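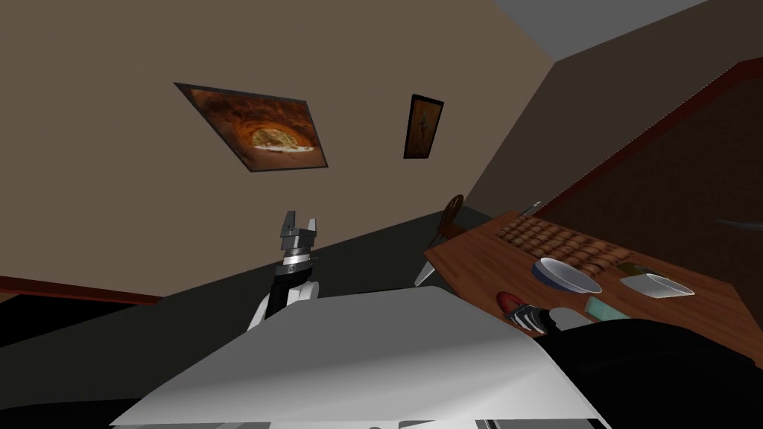 Start pose in the sim. Left gripper up and open, right one down by the red thing near the table edge.

Two-arm table cell: is my home pose daft or is the checking daft?
Started by illia_p, 7/2/26

illia_p
We run a two-arm machine at a table, Flurkeck grippers both sides, and I've been asked to sign off a new home pose before it goes on the real one. The sim says it's fine. No collisions, no joint near its stop, 200 starts in a row without a fault. Marta Hladun set up the sim and I've no quarrel with her work. I just don't believe a clean run in there tells me much about an arm that has had its shoulder off twice since August.

Things I'd like views on: should the two sides park differently like this, and what would you check by hand before letting it loose?

dedside_gaspard
I'd want both parked the same. Asymmetric home poses always get explained to me as "saves time on the first move" and I've yet to see the timing. Did anyone measure it?

illia_p
Not that I've been shown.

ustyna_o
I'll defend it. If most of the work is near the front edge on the right, having that arm already there makes sense. Left one stays upright and out over the floor side where it can't knock a bowl off. We've had ours like that for 357 shifts, same grippers, and the only parked-arm bump was somebody's elbow.

dedside_gaspard
Parked where it can't knock a bowl, fine. The other one is parked exactly where it can knock something. What happens at power-off, does it sag?

ustyna_o
Brakes hold. If yours sags, you've a brake problem and the pose isn't to blame.

dedside_gaspard
"Brakes hold" is what it says in every manual I own. Put a ruler against it. Mine was supposed to hold and dropped 40 mm overnight.

illia_p
That's on my list now. Power off, mark the fingertip height on a bit of tape, come back after lunch. Then do it again with something in the gripper.

Marta also sent me this other one.

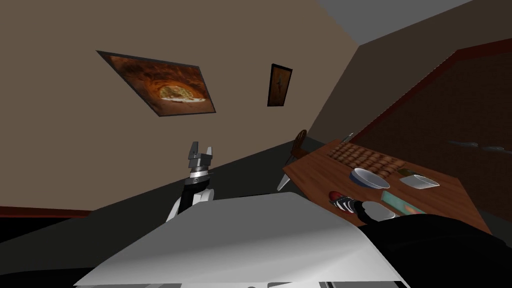
Right gripper next to the trainer. Left up with its fingers open.

zofia_d
So what's the clearance between that gripper and the shoe? I can't judge it by eye and neither can you. Read the number out of the sim, then compare it with how far your wrist wanders when it's cold. If the first isn't comfortably bigger than the second, you move the home pose back and stop arguing.

illia_p
Haven't got the number. Will ask Marta.

ustyna_o
Bear in mind a shoe is squashy. I'd be more bothered about the bowl.

zofia_d
The bowl's further in. And the sim's shoe is probably as stiff as a brick unless somebody went to the bother of changing it, so I wouldn't read anything into contact there either way.

dedside_gaspard
Agree with Zofia for once. Also, has that sim been given the joint offsets from after the shoulder came off? Because if it's running on the factory ones then your 200 starts are 200 starts of a different machine.

illia_p
Good question. The offsets file on the real controller was redone with the Polishchuk jig after the second repair. No idea whether it was copied across. I rather suspect not.

ustyna_o
Then do that first. Everything else in this thread can wait.

My order, for what it's worth:
Re-zero both arms on the jig and write the values down on paper.
Load those same values into the sim.
Run the home move on the real arm at the slowest speed with the table cleared and a hand on the stop.
Put things back on the table one at a time.
Check the gripper screws while you're stood there. Ours work loose on the left, never on the right, no idea why.

dedside_gaspard
I'd swap the last one to first. A loose gripper makes the zeroing rubbish.

ustyna_o
Fair, yes.

zofia_d
And run it from odd starting positions too, not just from wherever it stopped last. Cullusix controllers take a different way round if the elbow is past a certain point. We got caught by that on start number 58, after everybody had gone off happy.

illia_p
Ours is a Cullusix. Wonderful. I'm not signing anything this week, then. Will post the ruler result and whatever Marta says about the offsets.

dedside_gaspard
Do post it even if it's boring.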